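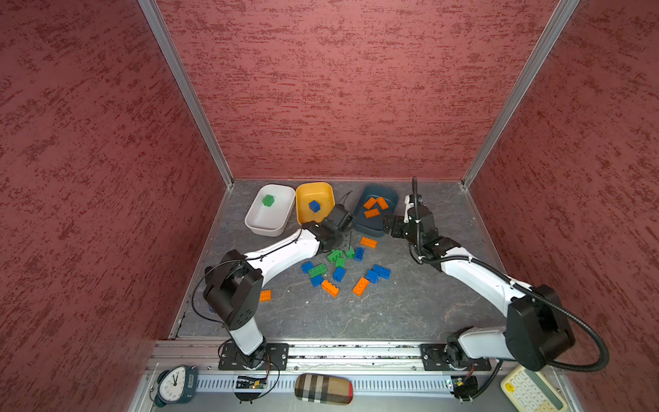
Sort by color and you'll never lose a brick again, a reader wrote after our last gallery, and several others lined up to agree. I don't buy it. I have heard the same promise from the back of the Plundel storage catalog and from a very cheerful leaflet at the Ultent store in Zitirbridge, and my living room carpet still disagrees with all of them.

So this gallery page is about bricks and bins, and whether the color system deserves its reputation. My short answer is that it looks great on a shelf and is a pain to build from.

Green in the white bin, blue in the yellow one, orange in the dark teal. The colors of the bins are no help at all, you just have to remember which is which. Plenty of bricks still out on the gray floor, too.

I'll start with that, because bins are where most of the money goes. The Plundel set comes in bright colors, and any sensible person assumes the blue bin is for blue bricks. Fine, until you own a color they don't sell a bin in. Then tan goes in with yellow "for now" and it stays there for years. A bin in an unrelated color at least doesn't pretend. You could put a label on it, and I would, but labels peel off and small kids can't read them anyway.

My bigger complaint is what happens once the bins fill up. A red bin full of red bricks is a bin full of the same thing. You want the little one-stud piece, and your eye has nothing to grab onto, so you end up tipping the whole lot out. Shape is what you're hunting for when you build. Color you can spot from across the room, even in a mess.

I did try to be fair. One Friday I took a secondhand set, 967 pieces according to the box, and sorted it by color while half watching a movie. Easy work, I admit, and rather soothing. Then I tried to build the first page of the instructions from it. It took me 10 minutes to find a single gray hinge. When I had the same set sorted by shape, I spent longer on the sorting and got noticeably less annoyed by the building. One set, one person, one couch – take it for what it's worth.

Where color does win is cleanup with young kids. "Put the orange ones in there" is an instruction a three-year-old can follow. "Put the plates there and the slopes there" is not. If the goal is a clear floor by bedtime, color is fine, and a few wide open bins in a row beat a cabinet of tiny drawers. I'd skip lids. They get stepped on.

A word on bins themselves. Rounded corners are easier to scoop from, square ones line up better against a wall, and I wouldn't pay extra for either. The Benjelloun tubs people keep recommending are decent tubs. They are also tubs. A dishpan from the grocery store holds bricks just as well, and you won't mind when it cracks.

If you have a system that has lasted longer than one winter, I would like to hear about it, but please say how old the kids are and who does the sorting. I suspect it's you.

324 shares | 2 comments

brickdrawer: We went by color for years and switched to shape when our son started following instructions. Took most of July. Wouldn't go back, but wouldn't have bothered when he was four, either.

Guest: Disagree about the matching bins! Mine match and my daughter puts everything away by herself. The tan problem is real though, ours live with the white. And the lids on our Plundel ones are still in one piece, so maybe walk more carefully?

Home Galleries Playroom Storage Older posts Contact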